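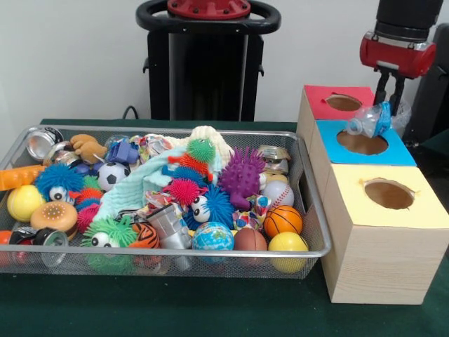

Kulsoom Awan
Lecturer, Introduction to Household Waste

May 13, 2019
2 min read

Week 9 handout: Why sorting at home goes wrong

Most of you said in March that you sort your trash correctly. So did the tenants in our Pitby survey, right before we opened their bags. Bring that memory to the seminar.

Terms to know: contamination, residue, wishcycling. The last means tossing in a garden hose and hoping somebody downstream is an optimist.

Mixed packaging is the hard case. A bottle and its cap are often different plastics, and a crisp bag can be several layers glued together by people who never had to take them apart. Toys are worse. Local rules differ, so don't quote your mother's.

For next time: read chapter 19 and write 1,000 words on one item you have been sorting wrong. Last year I got 30 essays on pizza boxes. Please pick something else.

Contact: Kulsoom Awan, Mostico Building | © 2019 | Back to top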